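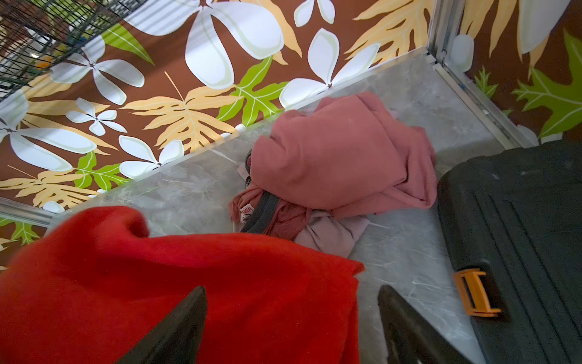 About Hutthorpe School of Garment Care

Hutthorpe School of Garment Care offers practical training in laundering, pressing, mending and textile storage. The school was founded by Mariann Szilágyi in two rented rooms in Stivcombe and now enrolls around 200 students a year in day and evening courses.

Instruction is led by Naveen Ahuja, Head of Studies, and Inès Delaunay, Senior Instructor in Repair and Alterations. Students may work toward the General Certificate or the Advanced Certificate in Household Textiles. Graduates are employed by hotels, theaters, dry cleaners and care homes throughout the Galleck area.

Applications for the fall term close in June. The Virág Bursary covers full tuition for two students each year. Inquiries should be addressed to Veronika Magyar, Registrar. The office is closed on Mondays.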